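Can a robot clear off my kid's craft table yet?

Posted by Zoia Polishchuk

Every evening by 7 my daughter's table looks like a yard sale lost a fight. Plush animals, yarn things, used tissues, math homework, all of it on a towel. I have a budget of $1,174 and very little pride left. Is there a machine that can sort this out, or do I keep doing it myself for free?
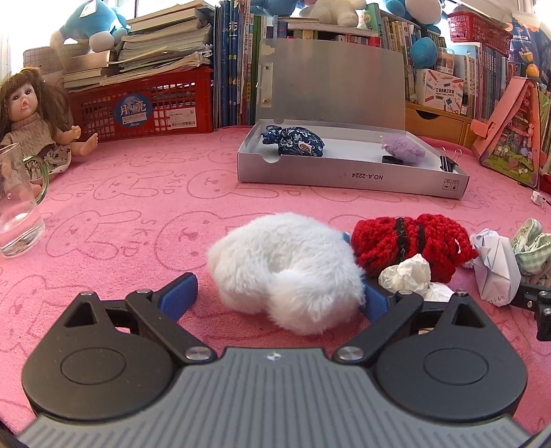

The table, with white plush, crumpled tissue and a doll who isn't helping

Vsevolod Symonenko

Short version, no. I fix packing machines at Jorberg, and ours will pick up the same carton all night without complaint. Give it a carton with a dented corner and it stops and waits for me. Your table has a glass pitcher with water in it next to a doll in a sweater. Grabbing the fluffy thing is the easy part. Knowing the tissue is trash and the folded paper with "÷6=" on it might be homework, that's where I'd keep my wallet shut. Spend $40 on bins.

Romain Charpentier

my vacuum ate a sock in October so no

Illia Hutsuliak

Depends what you call clearing. Soft toys into one basket, with you standing there? Maybe, slowly. Binder clips back where they belong? I wouldn't bet on it. Move the pitcher first either way.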